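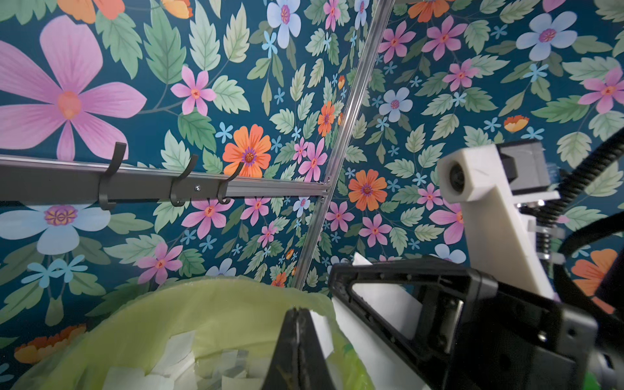
3.2 Cell upkeep

The Ondholm cell is checked every 300 cycles. Diane Charbonneau wipes both wrist lenses, then tightens the finger bolts in the order given by Beaulieu.
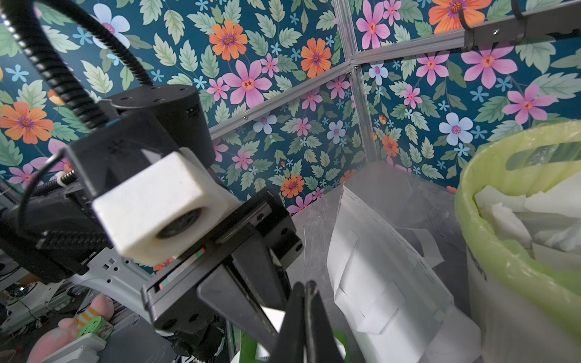 Cable wear was the main fault in August. A stiff cable pulls on the wrist when the arm reaches low, so we now leave slack – as in the thick corrugated loop over the motor housing – and clip it again after 15 checks.

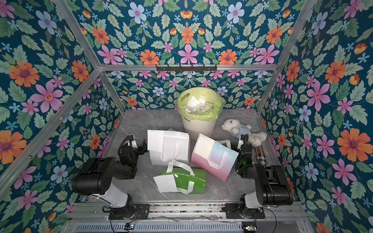

Figure 9. The cell with both arms on their shared front rail.

3.3 Resetting the arms

Each arm is homed separately, left first.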